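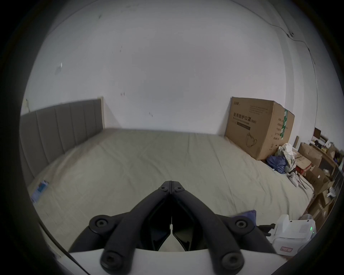
Is the Vumeck open house worth the drive if all you want is a bed?

Mostly, provided you already know your mattress size and have eaten beforehand. The beds are good, the prices are fair, and the café closes before you think it will.

Vumeck opens its showrooms and the workshop behind them to the public twice a year, once in January and once in the summer. I went on 7/23/19, having put off buying a bed for so long that my old one had developed a valley. The brochure promised "a journey through rest." The journey began in a parking lot, where a man in an orange vest sent me to a field.

The tour starts upstairs with the upholstery. They make the headboards on site, and you stand behind a rope while a strip of channel stitching goes under the machine, one long seam at a time. I have never cared about channel stitching. After twenty minutes I had opinions on it. Wide channels look like a hotel. Narrow ones look like a hotel that charges for the robe. Gray is the color everybody orders, the guide said, with the weariness of someone who had once pushed hard for mustard.

Then come the model bedrooms. The tall ones are the Lirnell line, the low ones are Fedoruk, and the guide corrected anyone who mixed them up. A tall upholstered headboard does look handsome against a plain white wall, and it does a lot of the work that a painting would otherwise have to do. It also makes the person lying under it look like a minor bishop. I tried one for 5 minutes by the clock, shoes off, while a family of strangers discussed whether I was part of the display.

The Fedoruk beds are the ones I would have picked at twenty-five. They sit so close to the floor that getting up takes planning.

The sheet demonstration was the surprise of the day. A woman in a Vumeck apron put a fitted sheet on a large mattress by herself, without swearing, and got applause. Her method is to do the far corner at the head first, then the opposite corner at the foot, and only then the other two. She left the fold lines in. Life is short, she told us, and they drop out after a few nights. Somebody asked about folding a fitted sheet afterward and she moved on to pillowcases.

The Zoltby storage drawers got a room of their own and I walked through it at a respectful pace. They open, they close. There was a leaflet.

Prices: the open house discount applies to floor models only, which you learn at the register. A Lirnell headboard with a scuffed leg was $291, and I stood next to it for a while looking uninterested — a technique that fooled no one. Delivery takes nearly 3 weeks and the boxes are big, so measure your stairwell. They do ask, and they write down whatever you tell them.

I ordered the gray. Wide channels. The café had one egg sandwich left, and the man from the orange vest was eating it.

Practical notes: parking is free, the workshop part has stairs and no elevator, and the last tour leaves at 2. Wear socks you can show to strangers.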